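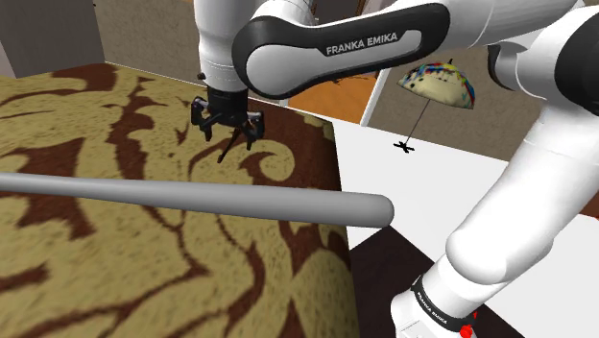
Handling staff at Carnelach move to simulation desk

Thursday, March 29, 2018

Zindell has confirmed that seven members of the handling team at its Carnelach returns centre have taken up new posts on the site's simulation desk, where the work of the robot arms is set up and checked on screen before any change is made on the floor.

The centre receives household and leisure goods sent back by customers of the Hustau catalogue. Until December, every item was lifted, turned and sorted by hand by a team of 26. Under the arrangement now in force, single items of moderate weight are to pass gradually to robot arms, while unpacking, inspection and the final decision on each return remain with staff.

The desk uses a program named Rakena, in which a rendered arm is given an object and a room to work in. Tables, beds, cloths and floor finishes are changed between runs, and the operator follows the arm as it picks up and moves the item. Runs that end badly are marked, given a short written reason and passed to the engineers at the end of each shift.

In the first full set of 2,000 runs, 1,142 were accepted by the desk without comment. The company described the result as adequate for a first set and said that no item type would be released to the floor until the desk had signed it off. Long and narrow goods, among them sports equipment, are being kept back for further work.

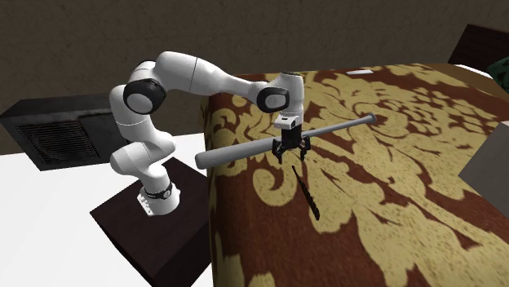 A baseball bat held above a bedspread by the simulated arm.

Those who have moved to the desk were chosen from among existing handlers, and no previous experience with computers was asked for. Training was given on site during paid hours. Zindell stated that a handler's knowledge of how an object behaves when it is gripped off centre had proved hard to replace, and that several of the written reasons supplied by the desk had led to changes in how the arm approaches an item.

Pay for the new posts has been set at the grade of a senior handler. Shift patterns are unchanged for the early team. The late team will finish half an hour sooner, and the matter of the lost evening allowance is still under discussion with staff representatives.

The remaining handlers will continue in their present duties. The company has undertaken that there will be no compulsory redundancies at Carnelach as a result of the programme this year, although posts falling vacant in the sorting hall may not be filled. Staff representatives have asked for that point to be put in writing and for a further intake to the desk to be opened to part-time employees, who were not eligible in the first round.

Handlers wishing to be considered for the next intake should give their names to their shift manager.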